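Imprint rubbing off giveaway mugs – my fault or theirs?

Margit Rustad
Posted December 2021

We ordered 300 travel mugs from Penora with our logo on one side, to hand out to customers in January. I took three home to try out (someone has to). After a couple of weeks of ordinary washing the logo on one of them has gone from "Dindo" to "Di do", and the other two are thinking about it.

The product page said "durable full-color imprint". The little slip in the carton, which I found afterward, says hand wash only. I have met our customers and they do not hand wash. Do I have any grounds to complain, and is there any way to save the ones still in boxes? They're stacked in the back of our workshop and I have to walk past them every day.

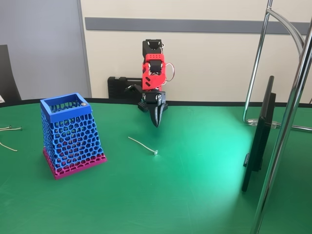
Workshop table, red and black arm, carrying case behind.

For what it's worth, I approved a proof by email. It was a picture of a mug with our logo on it and I said "looks great", so that's my whole contribution to quality control.

Nilmini Mondal

What does your order confirmation call the imprint method? That matters more than the word "durable", which in this trade can mean anything. If it says screen print or pad print on a powder-coated mug, hand wash only is pretty normal. If it says laser engraved and you got ink, they sent you the wrong thing and you should get a full reprint without much of a fight.

Either way, write to them now, before you hand any out. Send close-ups of the worn mug next to a fresh one, the order number, and the wording from the product page. Ask whether the hand wash note was anywhere you could have seen it before paying. I had 80 tumblers redone by a different supplier on exactly that point. It took four emails and one phone call in which I was very polite and very slow.

I wouldn't try to coat them yourself. Clear sprays aren't meant for anything people put their mouths on, and a supplier won't touch a mug you've altered.

Tõnu Lepik

Just get engraved ones next time. We have 77 left over from 2 years ago and the logo is perfect. Sadly we changed our name.

Dilruba Siddiqui

Agree with Nilmini on the emails. One more thing to try: scratch a corner of the logo on an unused mug with your fingernail. If it flakes straight off, the ink may not have cured properly, and that's a defect no matter what the slip says – hand washing won't save it. If it holds, tuck a "please wash by hand" card in each mug and accept that a few customers will be drinking from a Di do.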